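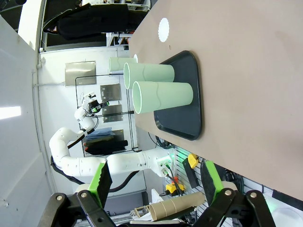 4 January 2020

I have owned too many cups for most of my adult life and this week I finally did something about it. The kitchen cupboard over the kettle (the one with the door that swings back and gets you in the ear) held 40 of them when I emptied it out on New Year's Day. Forty! I live with one other person, and he drinks his coffee out of the same chipped brown thing every single morning.

So the holiday project was cups. I'd told everybody in December that it would be the whole kitchen, including the spice drawer and the horrible space under the sink, but cups is what I got to and I'm fine with it.

The winners, after a lot of back and forth, were the mint green ones. Pale mint, white rim, straight up and down with no fuss about them. I first drank out of one at Canpolat, the little bakery Birsen Akgül runs two streets over from my sister, and I asked her so many questions about them that she wrote the name of the shop on the back of my receipt. It was Bulero, out on the road to Zolness, a place I must have driven past a hundred times thinking it sold bathroom tile. They do sell bathroom tile. They also have one long shelf of plain tableware at the back, and I came home with 8 cups and a bag of grout I didn't need.

What I like about them is the color, mostly. It's the green of those old-fashioned after-dinner mints, and it goes with everything because it barely counts as a color at all. If you look closely there's a faint curved line running along the side of each one, and I've gotten weirdly fond of it. My thumb goes looking for it while I'm waiting for the toast. Graham (Graham Lightfoot, my long-suffering husband, for anyone new) says I've never talked this much about anything he's bought me, and he may be right.

Now, the tray. I can't recommend a tray enough. Mine is black plastic with rounded corners and a raised rim, about as unglamorous as they come, and it has changed how the whole kitchen works. Cups used to go from the dishwasher to the counter to the cupboard, with a long stop on the counter. Now they go on the tray. When I lay the table I carry the tray over, and when we're finished everything goes back on it in a heap and I carry it away again. One trip! I used to make four or five, usually with a cup hooked on each finger, and that's how we lost the blue set.

I do put them on their sides, and I know some of you will have feelings about that. My mother stood every cup upside down on a folded dish towel, and my aunt in Cilturham kept hers right side up with a saucer on top, like little hats. I tried both. Upside down they left rings, and right side up they collected whatever was floating around the kitchen, which in our house is mostly flour. On their sides, mouths all facing the same way, leaning on each other a bit — that's what works for me. You can grab one without disturbing the rest if you take the top one. Take one from the bottom and you get what you deserve.

The raised rim matters here, by the way. I started out with a flat wooden board that looked gorgeous and the cups simply rolled off it. A straight-sided cup will roll forever if you let it. If you're shopping for a tray, run your finger around the edge in the store and make sure it has a proper lip to it, and skip anything with those cutout handles low down on the ends. Rounded corners are easier to wipe too. I had a square-cornered one for years and there was always something living in there.

The tan tabletop I've decided I like, after a long period of wanting to paint it white. Mint and black look good on it. White would have shown every crumb, and I'm not a person who should own a surface that shows crumbs.

As for the other cups, 13 went to the church sale in two boxes, and Birsen took a stack of the odd ones for her window (she's planting them up with herbs, and I've been promised some thyme). The souvenir mugs were the hard part. I kept 3. One is from our honeymoon, one has my grandmother's initials on the bottom in nail polish, and the third is truly ugly and belongs to Graham, and we aren't discussing it. The cracked ones went in the trash without any ceremony at all, which felt wonderful. The rest are in a box in the garage with a piece of tape on it that says MAYBE. I've given myself until spring.

A couple of you asked last time how I clean tea stains, so before I forget: a spoonful of baking soda, a few drops of water, rub it around with your finger, rinse. Go easy if your cups have any kind of metallic trim. I leave the paste in for ten minutes or so when it's bad, usually because I've wandered off and started something else.

Next up is the cupboard itself, now that there's space in it. I'd like to move the plates up there and free up the low shelf for the mixing bowls, but that means taking out a shelf that somebody before us glued in place, and Graham has gone very quiet on the subject. If you've ever gotten a glued shelf out without wrecking the sides of the cupboard, please leave me a comment and tell me what you used. I've got a putty knife and a hair dryer so far.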